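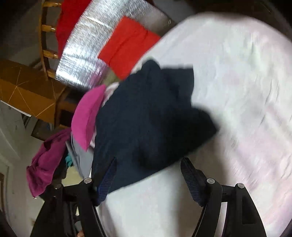
Dark cotton leaves dye on white sheets – how to set or remove it?

Posted in Laundry and Fabric Care
Asked Jan 10, 2022 – viewed 805 times

I have several navy cotton garments that release dye whenever they touch something light for long. The transfer happens in storage and on the bed as well as in the washer. My white sheets have picked up faint tints that survive a normal wash.

Details, in case they matter:

Washer is a front loader, normal cycle, 90 °F
Powder detergent with oxygen bleach for whites, plain liquid for darks
City water, moderately hard
The garments have been washed perhaps a dozen times each

I tried a cup of white vinegar in the rinse on two occasions and saw no change. A salt soak was recommended elsewhere on this site, but the posts disagree on the amount. What I want to know is whether the loose dye can be fixed at home, and whether the sheets can be recovered without chlorine. The sheets are a cotton and polyester blend.

otoris

Vinegar and salt do nothing useful here. Salt helps drive dye into cotton while the dye bath is in progress. It does not lock in dye on a finished garment. Vinegar matters for acid dyes, which are used on wool, silk and nylon. Navy cotton is usually dyed with reactive, direct, sulfur or indigo dye, and the label will not tell you which.

If the dye is reactive, what you are seeing is unattached dye that was never washed out at the mill. Hot water removes it. Check the care label first, then wash the garment alone at the hottest setting it allows, with a small amount of detergent. Repeat until the rinse water is clear. Expect some shrinkage if the item has only ever been washed cool.

If the dye is direct, hot water makes it worse, and it will go on bleeding until the color is visibly faded. A cationic dye fixative helps in that case. Follow the dose on the bottle by dry fabric weight.

To find out which you have, put a hidden seam in a cup of hot water for ten minutes, then press it in a white cloth. Do this three times with fresh water. A steady drop in color suggests loose reactive dye. No drop suggests direct dye.

Indigo is a separate problem. It rubs off dry, and a fixative does little for it.

cutstead_42

For the sheets: soak in oxygen bleach, warm water, at least eight hours. Keep them out of the dryer until the stain is gone. If the soak does nothing after two rounds, use a color run remover based on sodium hydrosulfite. It works in a closed machine with decent ventilation in the room. Do not mix it with any bleach, and rinse between treatments.

Test a corner if the sheets have a print or colored stitching, as the remover will strip that too.

I had an 89 percent polyester set that would not come clean at all, so the blend ratio may matter.

ritivdale

just wash everything cold and use the color catcher sheets, never had a problem

Reply from otoris: Those trap dye that is already in the wash water. They have no effect on transfer in a drawer or on a bed, and the original post mentions both.

Reply from the original poster: Seam test done on one garment. Color dropped sharply by the third cup, so I will start with hot washes. The sheets are soaking now.

le_roux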